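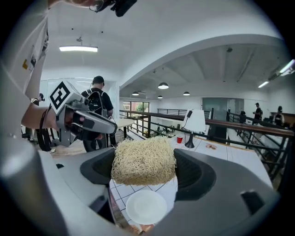 A block of dried instant noodles, all tangled up and ready for its plate.

Why are instant noodles curly?

I eat a lot of noodles. Probably too many! And one day, waiting for my lunch to go soft, I started wondering why the dry ones are so wiggly. Spaghetti comes in straight sticks. So why do instant noodles look like they've just been to the hairdresser?

First you need dough. Noodle dough is mostly wheat flour, water and salt. Big rollers squash it flatter and flatter until it's a long, thin sheet, a bit like a bedsheet made of dough (please don't sleep on it). Then the sheet goes through a cutter with lots of little grooves, and out come the noodles.

Now for the curly part. The noodles come out of the cutter quickly, but they land on a belt that moves slowly. Where do they go? They bunch up! You can try this with a ribbon. Hold one end up high and lower it onto a table. If you pull it along fast, it lies flat. If you hardly move it at all, it folds up in waves. Noodles do the same thing, and then hot steam cooks them so the waves stay put.

The waves are useful too. They leave little gaps between the noodles, so when you pour in hot water it can sneak right into the middle of the block. If the noodles were packed tightly together with no gaps, the outside could go mushy while the inside was still hard. Yuck.

But how do they get so dry? After steaming, the noodles are cut into portions, and many kinds are fried in hot oil for a minute or two. The water inside turns to steam and rushes out, leaving tiny holes behind. Those holes are like doors. Later on, your hot water goes back in through them and the noodles turn soft again. Some noodles are dried with hot air instead, and those often take a bit longer to cook.

Taking the water out also helps the noodles keep for months in the cupboard. The tiny living things that spoil food, like mold and bacteria, need water to grow. No water, no party for them!

Something to try: snap off a small piece of dry noodle and put it in a cup of cold water. Ask a grown-up to put another piece in a cup of hot water. Wait 2 minutes, then fish them out with a fork and give each one a gentle squish - which is softer? Write down what you find, and draw the noodles if you like drawing.

Next time: why does popcorn pop?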